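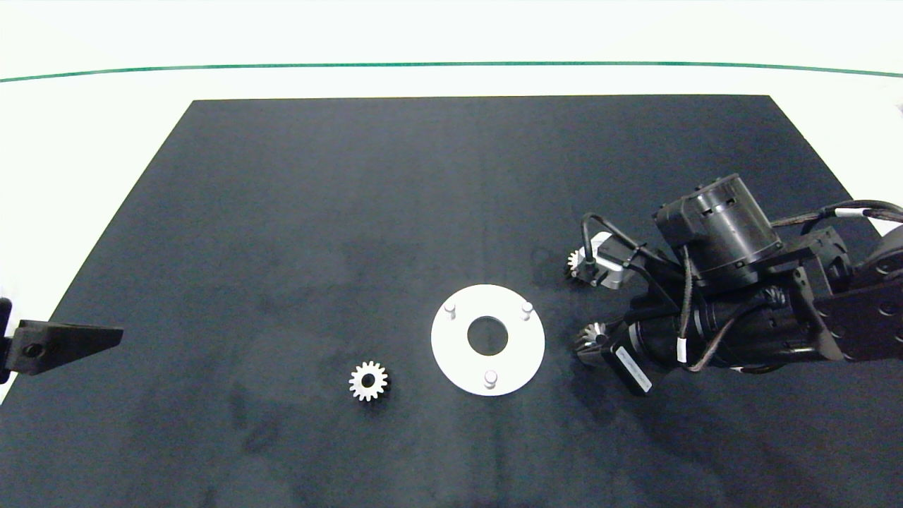 Harvey Beaulieu
Grease goes on the pegs before the gears go anywhere near them. I've been saying this since the old board, and the old board is dead, so you can see how far it got me.

tinpot_mike
Posts: 3284
Harvey, he asked about fit. He hasn't got to grease yet. Let the man have his problems in order.

OP, do the gears drop onto the pegs under their own weight, or do you have to talk them into it? The rounded tops on those pegs will forgive a lot of bad aim, but they won't do anything about a tight bore.

slowgear
Original poster
They go on with a small push and then turn like they're thinking about something else. The kit is the Favumero planetary set. The instructions are a single sheet folded so many times it has more creases than words, and the entire section on the plate reads "fit planets, check free." Check free of what, it doesn't say. Regret, possibly.

My plan was to put the gears on the pegs, leave the middle alone, and worry about the ring and the center gear later. Is there a correct order? My brother-in-law says order doesn't matter, and he once put a dishwasher in backwards.

marrow_and_co
Order matters a little. Get the planets on the plate first, spin each with a fingertip, and only then bring in the center gear. If you start with the center gear you'll end up holding it steady with one hand, fishing for teeth with the other, and wishing for a third to hold your coffee.

Also, good choice on the dark mat. I built my first one of these on a beige carpet and I believe part of it is still there, in the sense that I moved.

Harvey Beaulieu
Fingertip is fine. Greased fingertip is better.

tinpot_mike
Posts: 3284
I'll disagree with marrow on one thing. I put the center gear in second, right after the first planet. Then each new planet has something to mesh with as it goes on, and if one is a stinker you know which. Fitting all the planets first just means you find out about the trouble in bulk.

marrow_and_co
You also find out about trouble that isn't there. One planet and one center gear with nothing opposite will lean, and then you're up at midnight filing a perfectly good bore. Ask me how I know. Don't, it was a Saragih kit and I'm still sore.

slowgear
Original poster
I'm going with planets first, on the grounds that it requires fewer decisions. Before that, though, a side question. These gears are taller than I expected. I had pictured washers with ambitions. Does it matter which face goes down? They look the same to me at both ends, but I'm not to be trusted before breakfast.
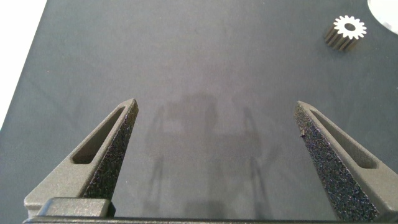
Small gear on end, teeth going all the way down the side.

pellworth
Check both faces for a burr around the bore. If one end has a little lip, that end goes up, away from the plate, or it'll drag. If neither does, it's a coin toss. I have a friend who marks the tops with a dot of nail polish so they always go back the same way round, and his run no better than mine, though they are prettier.

tinpot_mike
Posts: 3284
Lip goes DOWN if the plate has a relief cut around the peg. Some do.

pellworth
Does his?

tinpot_mike
Posts: 3284
I have no idea. I'm just saying some do.

slowgear
Original poster
Mine doesn't. It's flat right up to the peg. So, lip up. If there's a lip. I ran a fingernail around all of them and one might have something. Or my fingernail does.

marrow_and_co
Scrap of 600 grit, wet, flat on a piece of glass, a few lazy circles. Rinse it, dry it, try it again. Do not get interested in it. People get interested in sanding and then they post here in May asking where to buy one gear.

pellworth
On that subject, Comow will sell you a single gear. Comow will also charge you postage as if it were a live horse.

Harvey Beaulieu
A bit of grease and he wouldn't need to sand.

marrow_and_co
Harvey, grease on a burr is just a burr with a nice complexion.

slowgear
Original poster
Did the lazy circles. Got only slightly interested. The tight one now drops on by itself, which gave me more satisfaction than most of my career.

Next question, and I suspect it's a stupid one. With the planets on and no center gear, is there meant to be a bit of wobble? You can tilt them a hair on the pegs. Nothing dramatic, about as much as a restaurant table.

tinpot_mike
Posts: 3284
A hair is right. If they stood dead straight they'd bind the first warm afternoon. Once the ring is around them they'll behave, mostly from lack of options.

And don't pick the plate up to look at them sideways. Nothing is holding them on at that stage except good manners. Leave it flat, get your head down to it.
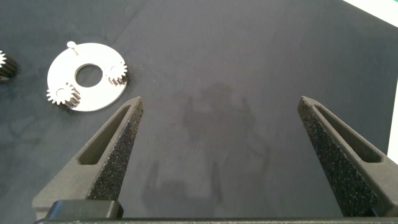
Re: Favumero planetary set, grease (split from original thread)

Moderator note: moved the lubricant discussion here so the other thread can be about gears. Harvey, this one's all yours.

Harvey Beaulieu
About time. Light plastic-safe grease, a smear on each peg, wiped off until you think you've wiped off too much. Fetomard do a 250 gram tub that will outlive everyone on this board.

pellworth
I run mine dry.

Harvey Beaulieu
I know you do. I can hear it from here.

slowgear
Original poster
Can I use the stuff I have for the bike chain?

Harvey Beaulieu
No.

tinpot_mike
Posts: 3284
No.

marrow_and_co
I did once. It was fine for a week, then it collected every cat hair in the house. But no.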